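Idmont Salt Flat Crossing: Frequently Asked Questions

Last revised in April. Applies to all self-guided and supported crossings booked through Carrasco.

Where does the route start and finish?

The route starts at the Musier trailhead on the eastern margin of the flat and finishes at the pump station road above Celon. It can be walked in either direction. Most parties go east to west so that the morning sun is behind them on the open section.

How high is it?

The surface of the flat lies at 2269 meters. There is almost no change in elevation until the last climb to the pump station road. Visitors arriving from the coast should sleep one night in Musier before setting out. Headache and poor sleep on the first night are common at this height.

How long does the crossing take?

Two days, with one night at the fixed camp. Strong walkers sometimes ask to do it in a single day. The permit does not allow this on foot.

Do I need a permit?

Yes. Permits are issued per party, and the name of the party leader must match the identification shown at the Musier gate. The gate opens at 6:00 a.m. and closes to outbound parties at 10:30 a.m. A party that misses the closing time must wait until the next morning. The permit remains valid for one day after the printed start date.

When is the flat closed?

The flat is closed when standing water covers the marked line. This usually happens in late winter and again after summer storms. Closures are posted at the gate and on the booking page. Carrasco does not set closures and cannot grant exceptions.

What is the surface like?

The eastern half is hard polygonal crust with raised edges. The western half is thinner crust over damp clay, and it breaks underfoot in places. Stay on the marked line west of the camp. Trekking poles are useful there; fit the wide baskets.

Is there water on the route?

None that can be drunk. Water at the fixed camp is trucked in and is included for supported parties only. Self-guided parties must carry all their water from Musier. Allow six liters per person per day, including cooking. The gate staff may ask to see it.

What temperatures should I expect?

In spring, afternoons are warm and nights fall below freezing. The change after sunset is fast. A sleeping bag with a comfort rating of minus eight Celsius is adequate from April on. Earlier in the year, bring something warmer. Wind normally rises after midday and drops again after dark.

Do I need sunglasses if it is cloudy?

Yes. Salt reflects strongly under thin cloud. Use wraparound lenses, category 4 if you have them. Put sunscreen under the chin and inside the nostrils as well as on the face.

Can I drive across?

Private vehicles are not permitted beyond the gate parking area. Parking is free for permit holders. The transfer back from Celon to Musier takes nearly 2 hours by the north road.

What does it cost?

The supported crossing is 408 per person, including permit, camp, meals, water, and the return transfer. Self-guided parties pay the permit fee at the gate and book the transfer separately. The transfer is charged per vehicle, so a larger party pays less per head.

How do I work out how much water and food to carry?

Multiply the daily allowance by the number of people and the number of days, then add one extra half day for the whole party. One liter of water weighs one kilogram. If the result puts any pack above a quarter of its owner's body weight, book the supported crossing.
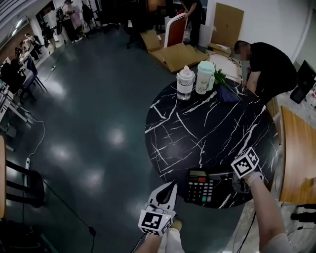 One reader wrote to say that the half-day margin is too small: we lost an entire morning at the camp waiting for the wind to drop, and by Celon we were down to a few mouthfuls each. I would carry a full extra day and accept the weight.

The half-day figure is a minimum. Parties crossing before April should use the full day.

Is there phone coverage?

There is coverage at Musier and from the top of the final climb. There is none on the flat. Supported parties travel with a satellite messenger. Self-guided parties can rent one at the Carrasco office in Musier against a deposit.

Can I bring a dog?

No. The crust cuts paws, and the western pools are a nesting area.

What happens if I cancel?

Cancellations made more than fourteen days before the start are refunded less the permit fee. After that, the booking can be moved once to another date in the same season. Closure of the flat by the gate is refunded in full.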